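Interim Progress Report to the Hafþórsson Fund
Sonach Early Learning Project
Submitted 9 July 2023 by Cremilda Falcão, Project Lead

1. Summary
The project develops shape-sorting materials for preschool classrooms. Work on the block sets has kept to the plan agreed in January. The design of the storage trays is behind, and a revised timetable is given in section 4.

2. Block sets
The first series of blocks is finished. The shapes include a star, a hexagon and a cylinder, and the colors have been kept bright and few so that teachers can ask for a block by shape or by color. Surfaces still show fine ridges. Teachers at the Ganum preschool did not object to these, and two of them thought the texture helped children tell the blocks apart by touch. We have therefore dropped the sanding step from the production plan.

Layouts for the sorting activities are being worked out on a wooden board, with small groups of blocks set apart from one another.
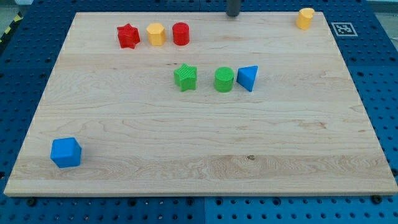
Spacing has taken more time than expected. Children in the first classroom sessions tended to treat blocks standing close together as a single set, and the activity cards have been rewritten to make use of this. Three cards are complete – rows, pairs and odd one out – and a further three are in draft.

3. Expenditure
Spending on materials in this period came to $1,140, within the approved budget line. The largest item was filament, purchased from Hundus. No funds have been moved between budget lines.

4. Next period
The remaining activity cards will be tested at Ganum when classes resume. The tray design will be sent to Hundus for a quotation once the inside dimensions are settled. We ask the Fund to approve a later delivery date for the trays – the block sets and cards are not affected by this request.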